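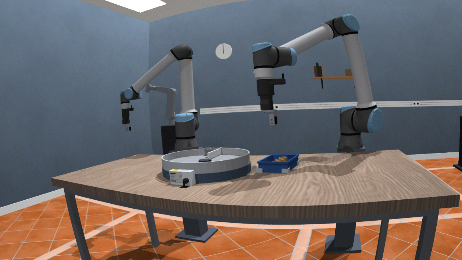 The two-arm cell in sim, feeder and blue crate on the curved table.

Spent most of August comparing two parallel grippers for ring picking. Same arms, same feeder, same table for both. One gripper is from Koval, the other from Skitwood. All of it in simulation so far.

Each gripper gets 100 attempts per setting. A drop on the way to the bin counts as a miss.
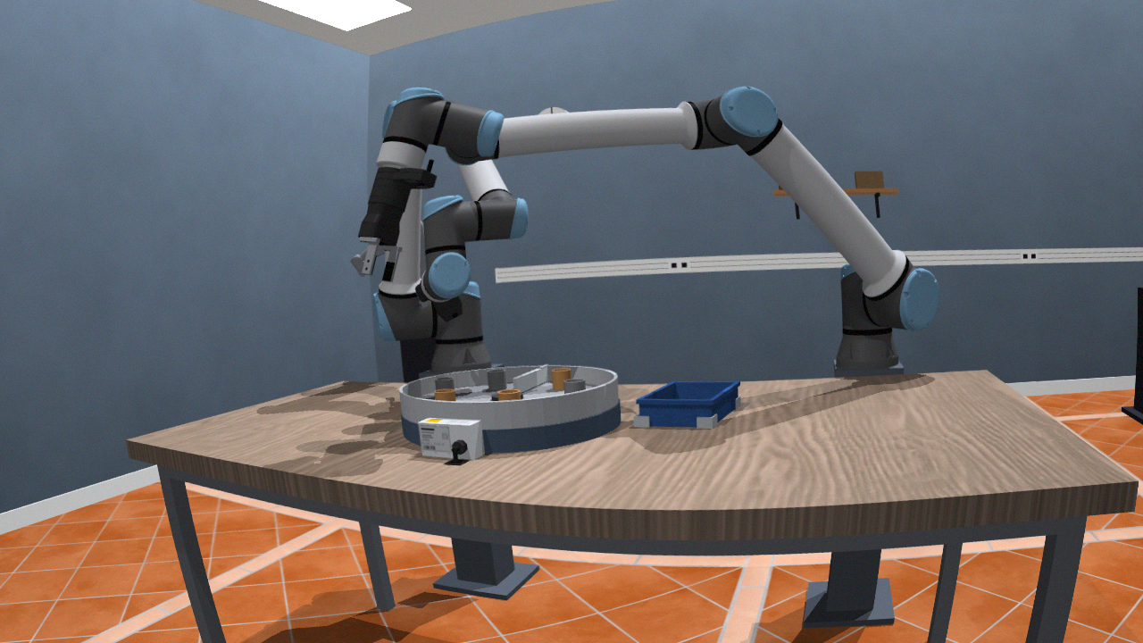 Posted by Hnat Dovhaniuk

Approach angle matters more than I expected. Straight down works for parts in the open. Near the divider the fingers need a little tilt or they touch it. Closing speed made almost no difference for either gripper.
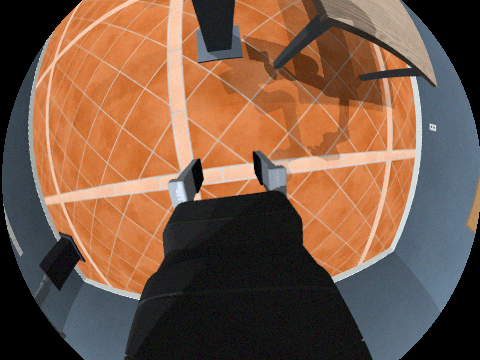 2/ Wrist camera

Switched to a very wide lens model. Fingertips stay in view the whole time and you get the room around them too. The cost is the bending toward the rim. Lukian Fedoruk redid the calibration and we now use only the middle part for locating parts.

3/ Controller

Ran the stock one first, then the Datatach one. Datatach settles faster at the end of a move. Its logs are harder to read. 357 runs saved between the two, and I still have 55 to sort by hand.

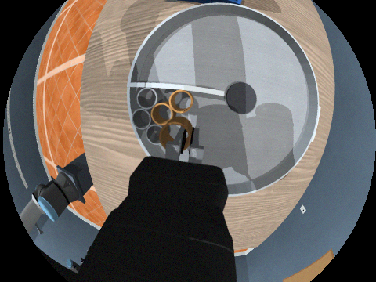 Wrist view, fingers on a copper-colored ring in the tray.

Next up is the same test with softer finger pads. Will post the settings file when it's cleaned up.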